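**Ticket:** Contact form on Whitlock site not sending, practice area pages show 404
**Opened by:** Mei Schumacher
**Assigned to:** Gareth Greenwood
**Theme:** Preltell (child theme active)
**Status:** Open, waiting on host

Jul 27, 2021

Mei: The Whitlock office called this morning. Three of the practice area pages give a 404 when you click them from the menu. The home page and the blog load fine. They also say no messages have come in from the contact form since Friday. Nothing was changed on our side except the Preltell update.

Gareth: Confirmed the 404s. The update changed the slug for the custom post type from "practice" to "practice-areas", so the old menu links point nowhere. Went to Settings > Permalinks and clicked Save to flush the rules. The new URLs load now.

Still to do for this part:

- fix the menu items by hand
- add 301 redirects from the old URLs
- check the two footer links, which are hard-coded in the child theme

Mei: Menu is done. I left the footer to you.

Gareth: Footer links fixed in `footer.php`. Redirects are in and tested with the cache off.

On to the form. It shows the green "message sent" bar, but nothing arrives. The form plugin's log has 17 entries since Friday, so the messages are saved and can be exported. The site is using plain PHP mail and the From address is the visitor's own, which most mail servers will reject. Changed From to the site's own address and moved the visitor's to Reply-To.

Sent a test message to check the form again.

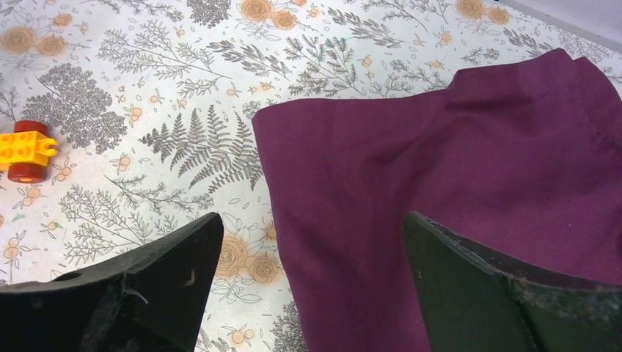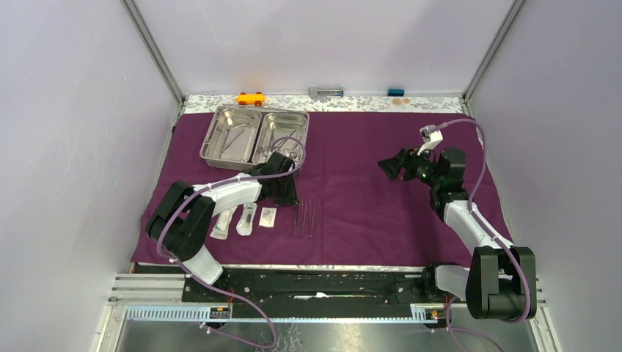
The test shows up in the plugin log with both files, but it did not reach the office inbox. I think the From change was needed -- it just isn't the whole problem. Next step is SMTP. Wetomel (the host) blocks port 587 on this plan unless you ask, so I opened a request with them.

Mei: Exported the saved entries to CSV and sent them to the Clurkdale office, as Whitlock asked. Do you want me to put the phone number above the form for now?

Gareth: Yes please. Leave the form up too, the log is still catching everything. I'll update this when Wetomel answers.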